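Skurine Public Library
Staff and Patron Guides

How to Request, Receive, and Return an Interlibrary Loan

Revised December 27, 2021
Prepared by the Office of Resource Sharing, Danai Galanis, Head

This guide explains how to borrow material that the Skurine Public Library does not own. It replaces the printed leaflet formerly available at the circulation desk. Cardholders who have used the service before should read the sections on renewals and charges, which have changed.

Before You Begin

You will need a full-service library card in good standing. Visitor cards and computer-use cards do not carry interlibrary loan privileges. An account with unpaid charges of any amount is blocked from new requests until the balance is cleared, either online or at the circulation desk.

Search our own catalog first. If the item is checked out, place a regular hold. If the item is listed as missing, you may request it through interlibrary loan, and the missing copy will be reported to the cataloging unit.

Each cardholder may have 4 requests open at one time. A request counts as open from the day it is submitted until the item is checked in on its return. Article copies that you keep do not count toward the limit once they have been delivered.

Placing a Request

Step 1. Sign in to your library account and choose Borrow From Another Library. You will be asked for your card number and PIN.

Step 2. Select the type of material. Use Book for any complete printed volume, including music scores. Use Article for a single piece from a journal, magazine, or newspaper. Use Media for recorded sound and film. A chapter from a book is requested as an article.

Step 3. Enter the details of the item. The title and author are required for books. For an article, give the title of the journal, the year, the volume, and the page numbers. If you have the ISBN or ISSN, enter it without hyphens. Requests with incomplete details are returned to the patron for correction and lose their place in the queue.

Step 4. State whether you will accept another edition. Students working from an assigned text should answer no and write the edition required in the notes field.

Step 5. Enter the date after which the item would no longer be useful to you. Please allow at least two weeks for a book.

Step 6. Choose a pickup location and submit the form. A request number will be shown and sent to your email address. Keep this number. Staff cannot search for a pending request by title.

The notes field accepts 200 characters. Longer instructions should be sent by email to the Office of Resource Sharing with the request number in the subject line.

Material That Cannot Be Requested

Most lending libraries will not send reference works, rare or fragile items, complete issues of periodicals, or books published within the past six months. Genealogical material on microfilm may be requested for use inside the Main Library only. Textbooks for a current course may be requested, but the loan period seldom covers a full term.

Items held by the Jukum Regional Library System are not handled through this service. Your Skurine card is accepted at every Jukum branch, and you may place holds directly in the Jukum catalog. 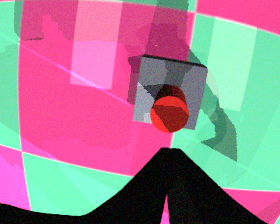
Pickup and Loan Periods

You will receive a notice when your item is ready. It will be held at the pickup location for seven days and then returned to the lender. Bring your library card. A family member may collect the item for you if he or she presents your card and your request number.

The due date is set by the lending library and is printed on the paper band around the cover. Do not remove the band. It carries the routing information we need to return the item, and a replacement fee applies if it is lost. Some lenders add conditions, such as use in the library only or no photocopying. These are also printed on the band.

Articles are delivered as PDF files to your library account. Each file remains available for 30 days and should be saved to your own device within that time.

Renewals

Ask for a renewal at least three working days before the due date. Sign in to your account, open Items on Loan, and select Request Renewal. The decision belongs to the lending library. Until you receive an answer, treat the original due date as final. One renewal may be requested for each item. Items marked No Renewals on the band cannot be extended for any reason.

Returning an Item

Return the item to the circulation desk at any Skurine location with the band in place. Do not use the outdoor book drops. Do not mail the item to the lending library yourself. If the item came with a case, a map, or other loose parts, return all of them together. A receipt will be given on request.

Charges

There is no fee for placing a request. Lenders occasionally charge the library for a loan, and in such cases we will contact you for approval before going forward. The overdue fine is one dollar per item per day. A lost or damaged item is billed at the amount set by the lender, and this amount is not open to adjustment by our staff.

Requests from Book Clubs

Registered book clubs may request several copies of one title through the Theodorakopoulos Branch. Group requests should be made six weeks ahead of the meeting by the person whose card is on file for the club. Kamala Annamalai coordinates these requests and can advise on titles that are easy to obtain in quantity.

If a Request Is Not Filled

A request is canceled when every possible lender has declined or when the date you entered has passed. The cancellation notice will give the reason. You may submit the request again with a later date or with permission to substitute another edition. You may also suggest the title for purchase, using the form on the Collections page.

Assistance

Office of Resource Sharing, Main Library, Room 323
Borrowing: Khurram Ansari
Article delivery: Soledad Valdebenito

Related guides: Placing a Hold; Using Microfilm Readers; Suggest a Purchase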